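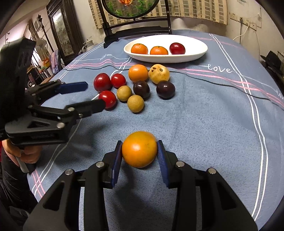
Home | Grants | Reports | Contact
Print this page | E-mail this page

Solcombe fruit table, progress report to Stultance
August 21, 2026

We have spent 283 of the 1,000 dollars. The sorting sessions run on the "love" tablecloth, with tomatoes, plums and an orange loose in the middle and a white oval dish behind them. I doubt the dish helps. Damián Hinojosa thinks it does, but his notes cover two sessions and I would want more before paying for a second one. The plums bruise and need replacing weekly. Please hold the October payment until we have a full month of notes.

Florian Mösli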